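Ditgate Sorting Room: Progress Report to the Weditz Fund
April 9, 2023
Prepared by Floarea Husar

Dear friends at Weditz,

I promised a proper letter once the first stretch of the grant was behind us, and I'm sorry it has taken me until now to sit down with a cup of tea and write it. There has been a great deal to move, and most days I would sooner be moving it than writing about it (you know me by now, I think).

When we took the room over in January, the donated stock from Flunano was still in the hallway, stacked every which way, and we had to turn sideways to reach the light switch. Your money went first to the things we had asked for: shelving, bins, and the carting away of what was past saving. The shelving is the black metal kind we talked about on the phone, and I am very fond of it. It went up in an afternoon and has stayed up, and I can finally find the packing tape.

The rest of this period has gone into the stock itself. We have checked and logged 313 pieces so far, which is a little ahead of what I put in the proposal, and we set aside 29 of them for repair. The black plastic trays took longer than anything else. They came to us mixed in with odd lids and bits of packing, and each one has to be looked over for cracks before it goes any further. They now get spread out along the yellow workbench, where there is room to turn them over, and then they go on to the bins.
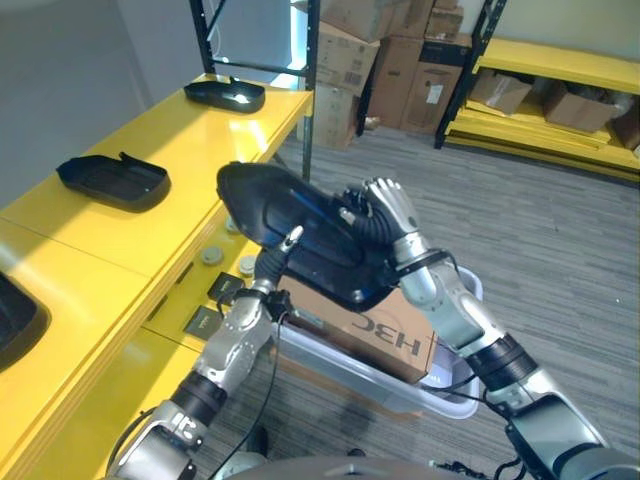
A black tray over one of the translucent bins, with more trays on the yellow bench.

I should say a word about the bins, which I know looked like a dull line in the budget. They have made more difference than I ever expected! With the old cardboard you had to open everything up to learn what was inside, and then you had to close it all again, and by the end of the day the cardboard had given up. We still keep plenty of cartons, of course, stacked by the wall, and some of them end up inside the bins when there are smaller things to hold together. But the everyday work is all done out of the plastic ones now, and it goes so much faster.

Spending is close to plan. We went over on shelving and under on hauling, and the two very nearly cancel out. The full accounts are in the separate sheet, and please do call me if a figure looks strange to you.

Two things are behind. The labels for the shelves haven't been printed, and I take the blame for that, having changed my mind more than once over the wording. The handover list for Filip is also unfinished. It needs 6 more categories filled in before their people can order from it, and I would like to get those right the first time.

For the next period we plan to finish the repairs, send the first full load over to Filip, and clear the last of the hallway. I would also dearly like you to come and see the room for yourselves. The carpet is gray and a bit tired, but there is floor to stand on now, and I'll put the kettle on.

With warm thanks from all of us at Ditgate,
Floarea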